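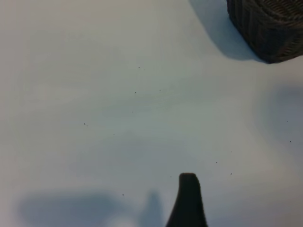
**How many days of notice does the Clallutier constitution require before a vote on an amendment?**

Twenty-eight days, posted at every district office. The clause doesn't say whether the day of posting counts, and that is what most of this thread is about.

---

**e_phillips** - 20 March 2021

Starting a separate thread so the results thread can stay on results.

The facts as I have them. The amendment (Article 9, moving the annual assembly to a rotation among the three districts) passed with 353 valid ballots cast and a margin of 6. Notice went up at the Stister and Clomska offices 28 days before the vote. At Mostyn it went up the next morning, 27 days before. The posting log is signed and the clerk there doesn't dispute it.

The constitution says: "Notice of a proposed amendment shall be posted at each district office not less than 28 days before the date of the vote."

Is the vote good or isn't it? I would like answers from the text.

---

**rhowells**

On the text it fails. "Each district office" and "not less than." Two out of three offices is not each, and 27 is less than 28. There is no cure provision in Article 14. The enrollment article has one, so the drafters knew how to write one and left it out here.

---

**adesuwa.y**

It depends how you count, and the constitution doesn't tell you how to count. If you include both the day of posting and the day of the vote, Mostyn gets to 28.

Many election codes exclude the first day and include the last. Ours has a counting rule, but it's in the election ordinance and covers candidate filing deadlines only. You can't just lift it into Article 14.

---

**rhowells**

> If you include both the day of posting and the day of the vote, Mostyn gets to 28.

"Before the date of the vote." The date of the vote can't be a day before the date of the vote. Your method needs both end days counted and the wording shuts one of them out.

---

**adesuwa.y**

Fair point on the last day. I'd still argue the first day is open, but I agree that gets Mostyn nowhere by itself. Withdrawn.

My other argument stands. There is a difference between a mandatory rule and a rule whose breach voids the result. Article 14 says what shall be done. It says nothing on what happens if it isn't. The recall article does: "a recall held without such notice is void." No such words in 14.

---

**eskil_f**

I voted against and I'm with Adesuwa on this. One day late at one office, mailed notice to every household on the roll in the same week. Who at Mostyn didn't know?

---

**rhowells**

Mailed notice is under the ordinance. Posted notice is under the constitution. Doing the first doesn't satisfy the second. Also the mailing goes to the address on the roll, and everybody here has a cousin whose address on the roll is two apartments ago.

---

**e_phillips**

For reference, since it came up by message: the mailing date on the envelopes is the same day as the Stister posting. Mine arrived four days later. I'm off-reservation, so in-district mail may have been quicker.

---

**hgape**

Former election board, two terms, so take this as practice and not as law.

The board certifies the count. It doesn't rule on notice. A notice challenge goes to the council in writing, signed by an enrolled member from the affected district, within ten days of certification. If no one from Mostyn files, the question never gets decided and the amendment goes into the book. Rhun, as far as I know you're on the Clomska roll, so you can't file it.

We had a late posting in my first term, at Stister, on the fisheries amendment. The margin was wide and there was no challenge. I would not call that a precedent, because a thing that was never argued was never decided.

---

**rhowells**

Clomska, correct. I'm not looking to file. I'm looking to stop the next one from being done the same way.

Do you have the page for the ten-day rule? I find "a reasonable time" in my copy.

---

**hgape**

Election ordinance, section 22, as amended. If your copy says "reasonable time" it's the old printing with the green cover. The clerk has the newer one, ask for the version with the July amendments.

---

**rhowells**

Green cover. I'll get the other one. Thank you.

---

**eskil_f**

Does the margin matter at all? 6 votes is small enough that a few people at Mostyn could have changed it.

---

**adesuwa.y**

It matters if you use a material effect test: would proper notice plausibly have changed the result. With a margin of 6 a challenger has something to work with. With Huw's fisheries vote they wouldn't have.

It doesn't matter under Rhun's reading, where the defect is enough. So the people who want strict compliance shouldn't be citing the margin, and the people who want substance have to deal with it. That includes me, and it's the weak part of my position.

---

**e_phillips**

Turnout by district would help. Has that been released?

---

**hgape**

Not by district. Ballots from all three are mixed before counting, on purpose, so a small district's votes can't be picked out. The sign-in sheets exist and give you the number who voted in person at each office. Any enrolled member can inspect them at the clerk's office but not copy them.

Absentee envelopes are logged on a separate sheet. Ask for both or you'll only be handed the first.

---

**eskil_f**

I can be at the clerk's office before the window closes. I'll write the totals down and post them here.

---

**e_phillips**

Good. Please also note the certification date from the front sheet. I have seen two different dates given in the results thread and the ten days run from that.

Separate question for anyone drafting: would "posted at each district office for a continuous period of 28 full days, excluding the day of posting and the day of the vote" close the gap?

---

**rhowells**

It closes the counting gap. Take out "continuous," or say what happens when the notice blows off the board at Clomska, which it does. And add a sentence on consequences, whichever way people want it. I'd write "void." Adesuwa will write something else.

---

**adesuwa.y**

"Voidable on timely challenge by an enrolled member of the affected district." I'll put both versions in the drafting thread tonight.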